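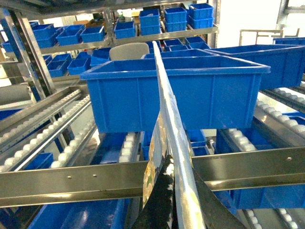
流動棚に並ぶ青いコンテナ。大きいのは中ほど、小さいのは上にも下にも。

倉庫の青い箱について、誰かが一度は文句を書いておくべきだと前々から思っていた。樹脂製の、縁のぶ厚い、側面にリブの入ったあれである。どこの現場へ行っても青い。灰色や緑もカタログには載っているのに、発注する段になると全員が青を選ぶ。私も選んだ。理由を聞かれたら困る。

断っておくと、箱そのものに恨みはない。私が気に入らないのは、箱を買えば片づくと信じている人たちのほうだ。

以前手伝っていた部品倉庫では、段ボールをやめて樹脂コンテナに統一することになった。ラスコン(Lacson)の折りたためない型を600個。折りたためる型のほうが高かったからである。納品の日、空の箱は空のまま堂々と場所をとり、通路が一本なくなった。整理のために買ったものを置く場所を、まず整理しなければならない。朝礼では「これで見違えます」という話が出て、確かに見違えた。フォークリフトが入れなくなった。

それでも流動棚に載せてしまうと、悔しいことに格好がつく。奥に向かって高くなったレーンに白いローラーが並び、後ろから入れた箱が自重で手前へ降りてくる。先に入れたものが先に出る。教科書でいう先入れ先出しを、人間の良心に頼らず重力にやらせる仕組みで、これを考えた人は倉庫の人間をよく知っている。私たちは放っておくと手前から取り、手前に戻す。奥のものは地層になる。

ただ、重力にも好き嫌いがある。中身が軽すぎる箱は途中で止まる。重すぎる箱は勢いよく来て、前の横桟にどんと当たる。あの音を一日聞いていると、夕方には自分が当てられているような気分になってくる。勾配を変えればいいと言われるが、変えると今度は隣のレーンの軽い箱が動かない。結局、棒でつつく。どの倉庫にも、つつくための棒が一本ある。備品台帳には載っていない。

もうひとつ言いたいのは、上の段のことだ。小さい箱は二つ重ねて上に置け、と指導書にはたいてい書いてある。場所の節約としては正しい。しかし重ねた瞬間から、下の箱は存在しなくなる。土曜の棚卸しで上の箱をどけてみたら、5年前に廃番になったパッキンがぎっしり出てきたことがある。誰も隠したつもりはない。ただ上に箱を置いただけだ。あれは収納と呼ばれているが、私に言わせれば埋葬に近い。

では段ボールに戻せばいいのかというと、それも違う。段ボールは湿気でへたるし、底が抜ける日を自分で決める。そのくせ、側面に油性ペンで直接書けるという一点では樹脂に圧勝している。樹脂の箱にはラベルを貼る。ラベルは剥がれるか、剥がれないかのどちらかで、剥がれてほしいものに限って剥がれない。うちの箱には三代前の品名がうっすら残っていて、新人はかならずそちらを読む。

プルカソンという業者の営業が、ラベル差し込み口つきの型を勧めに来たこともある。1個につき差額が10円だという。10円なら、と思ったところで、差し込む紙は別売りだと言われた。断った。今になって少し後悔している。

私の提案は地味なものだ。箱を増やす前に、空箱の数を決めてほしい。空のまま置いておいてよいのはここまで、という線を床に引き、そこからはみ出したら買わない。棚のレーンも、一本は空けておく。空いたレーンを見ると、管理職は必ず何か入れたがる。そこをこらえてもらう。余白のない棚は、入荷が一日ずれただけで通路に箱を吐き出すからだ。

この話を現場ですると、若い人はうなずき、予算を持っている人は「で、あと何個いるの」と聞いてくる。先月も聞かれた。要らないと答えたのだが、見積書はもう机の上にあって、色の欄には青と書いてあった。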